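Velley students teach their robot to help with the laundry

It has been a busy February for the robotics club at Velley, where six students have given up their Thursday evenings (and a good few lunch breaks besides!) to get a robot handling clothes for the Platuvar schools challenge.

The club came home with 88 points last year, mostly for stacking blocks, and this time the members fancied something a bit closer to home, so laundry it was.

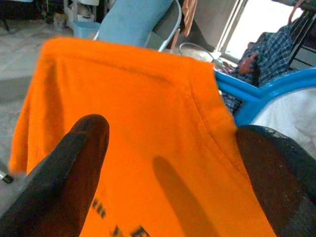
An orange T-shirt held between the gripper's two black fingers during club practice.

"Cloth is a lovely thing to wear and a dreadful thing to program for," said club leader Tiziana Sorrentino, who has run the group for three years. "They've been ever so patient with it, and I couldn't be prouder of the lot of them."

Team Florus, as they have named themselves, will face Valentini in the first round. Families are very welcome to come along and cheer, and doors open at 2pm.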